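How to Sprout Mung Beans in a Jar

My grandmother kept a jar of sprouts going on her windowsill all year long, and I have carried on the habit in my own kitchen with hardly a break. It costs next to nothing, and there is something cheerful about having a little crop coming along indoors while it's still gray outside.

Start by picking over your dried beans. Tip them into a bowl and take out any that are cracked or shriveled, along with the odd bit of grit. Go slowly - one small stone can spoil a whole sandwich!

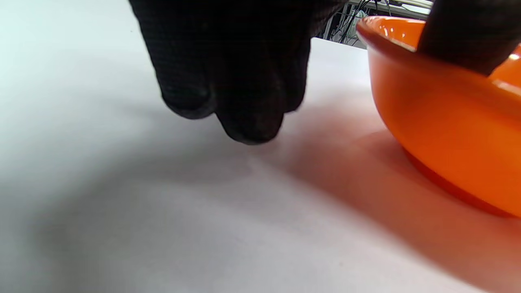 Abdul-Rahman Baidoo wrote in to say that he skips the sorting and simply pours off whatever floats after the first rinse, and that his sprouts come up as thick as anyone's. I do both, being the fussy sort, but by all means try it his way.

Put 3 tablespoons of beans in a clean, wide-mouthed jar that holds 900 ml or so much more, and cover them with plenty of cool water. Leave them overnight. They swell a good deal, so resist the urge to add an extra spoonful (I never do resist, and then I'm giving sprouts away to the whole street).
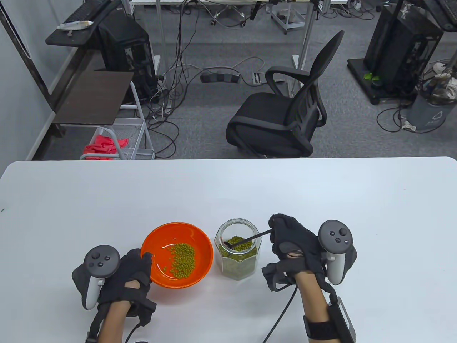
Mung beans, a bowl and a jar with a wide mouth.

In the morning, stretch a piece of cheesecloth over the jar, hold it on with a rubber band, and drain. Rinse with fresh water, swirl, and drain again, then prop the jar upside down at a slant in a dish so the last drops can find their way out. Keep it somewhere dim, and rinse and drain every morning and evening.

You should see little white tails by the second day. I like mine on the fourth, when they are long enough to crunch. Give them one last rinse, let them drain for 20 minutes, and pat them dry in a towel before they go into the fridge. Throw out any batch that smells sour or feels slimy, and cook the sprouts well if you're feeding small children or anyone in poor health.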